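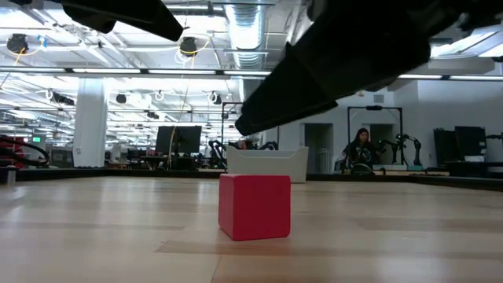

Okay, several people asked what our robotics class has been up to since September, so settle in, because I'm going to go on for a bit (sorry, Mom, you can skip to the part about the grades).

The assignment is block sorting. Every team gets a pair of arms on one table, some bins and some colored blocks, and by the end of the term the arms have to put things where they belong without anyone steering them. My team is called Ilex, after the holly bush outside the lecture hall, and I will defend that name forever.

We started by driving the arms ourselves and recording every attempt. I went in thinking I'd be great at this! I was terrible. You have to come down on a cube so gently, and my first afternoon was mostly me saying "oh no" very quietly.

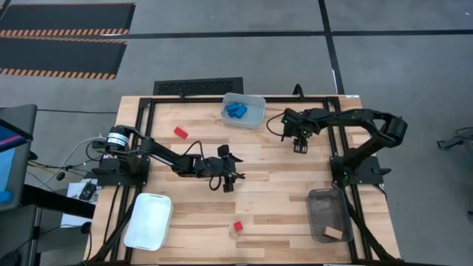 Jovita Beltrán

So we made rules. Blue goes with blue, wood goes with wood, and red is the one we argue about. Lozano, our instructor, wants red to go in the white bin. Half of the team would like to leave red for the final demo and get the other two colors solid first. I'm in that half, and I've been pretty loud about it.

Where we are with recordings: 727 kept. The class minimum is 1,000 and we'd all love to reach 2,000, though I think that's the coffee talking. We throw out any attempt where a block gets dropped or the arms bump, and it hurts every single time.

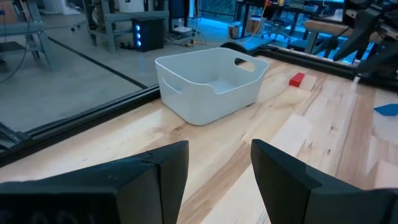

Things I'd tell next year's class

Move the bins. We had ours in the same spots for our first 3 sessions, and then somebody slid one over a few inches and our poor program kept reaching for where it used to be. Now we shift them between runs and write the layout down in the notebook.

Also, take turns driving! Everyone has their own style (mine is slow and kind of worried), and the mix seems to help, though I can't prove it yet. We switch drivers every half hour, and whoever just finished does the labeling.
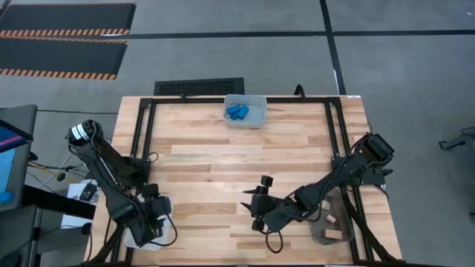

And label the same day you record, please, I'm begging you. We let a whole week pile up once and spent an evening squinting at clips trying to agree on what counted as a clean grasp.

Next up is a practice round against the Werholm team, who are very nice and very far ahead of us. I'll post how it goes, and if anybody has tips for getting hold of a block that's lying at an angle, my replies are open and I will read every word.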